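Sorting Soft Toys onto a Shelf with Two Small Arms
Project report, second term
Severyn Pasichnyk, with Stamatia Dimitriou and Thịnh Lại
Shared workshop at Brumeleo, July 2021

1. Purpose

Our task was to make two robot arms tidy a group of plush toys. The sharks must go on the top of a small wooden shelf, and the yellow toys must go on the lower level. We chose soft toys because they have no fixed shape. A wooden block looks the same each time, but a plush toy folds, rolls over and hides its own face.

We began in January with one arm only. The second arm came later, when our supervisor Lambros Raptis agreed that we could use the longer rail.

2. Picking up

Each gripper has two black fingers. At first we closed them always across the middle of the toy. This was acceptable when the toy lay alone, but in a pile the fingers often took the fin of one toy together with the arm of another. The wrist camera helped us to see where the problem was.

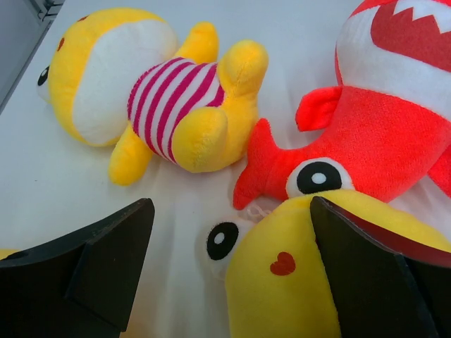

We then changed the rule. The program now looks for a free gap first, and the gripper goes down there, even if the grip is not at the centre of the body. Thịnh wrote this part and tested it with the toys pressed against each other. He also made the closing slower. With a fast closing the sheet on the table was pulled up between the fingers, and we lost a whole afternoon before we understood why the grip force looked so high.

We recorded 2,161 grasp attempts with the final rule, and 1,848 of them ended with one toy held. Most of the failures were with toys lying face down. I do not have a good explanation for this yet.

3. Placing on the shelf

The top of the shelf is the easy part. The arm comes from above and opens, and it is not important if a tail hangs over the front. The lower level is more difficult. The gripper must go in under the top panel, so the wrist has to be almost flat, and the cable must have enough free length for this position.
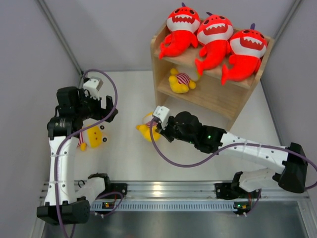
Stamatia moved the cable ties two times to get a better loop. She also set the order of work: the top level is filled first, then the lower one. We tried the opposite order for about 5 days — the arm touched the shelf too often, and we went back.

4. What remains

The two arms do not yet share one plan. Each arm waits until the other is back on its own side, and this is slow. Gerasimos Makris from the Drakos group has offered us his code for shared zones, and we will test it next term. We also want to fix the shelf to the floor, as we now measure its position again before each session.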